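Open day at the Trerkley workshop: your questions

Last updated Friday, January 18, 2019

When is the next open day?
The next one is in September. Doors open at 10 am and the last demonstration starts at 3 pm.

Do I need to book?
Yes. Each demonstration takes 12 visitors, and places go quickly. Book through the Pratine website or ring the front desk.

What does it cost?
Entry is free for children under 8. Everyone else pays £7, and the ticket covers the whole day.

What will I see?
The main demonstration is the two-armed robot doing a sorting job. It has hands with fingers, and it picks parts up and moves them between the yellow shelving and a white plastic bin. The parts are ordinary ones - covers, caps, small boxes, wrapped blocks. 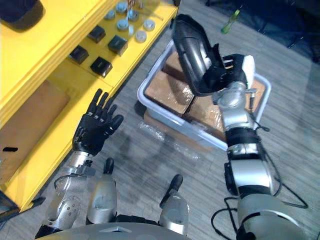
Each run lasts 20 minutes, with time for questions afterwards. The robot works slowly when visitors are in the room, so please don't expect factory speed. It sometimes drops a part. When that happens the operator stops the run and starts it again.

Can I touch the robot?
No. Please stay behind the line on the floor. There is a spare hand in the Tully Room which you can try out yourself.

Can I take photographs?
Yes, but without flash. Filming is fine for private use.

Is the building accessible?
The workshop and the Tully Room are on the ground floor. The Norix gallery is upstairs and there is no lift.

How do I get there?
Take the 92 bus from the station to Trerkley Green. Parking is limited - blue badge holders can reserve a space when they book.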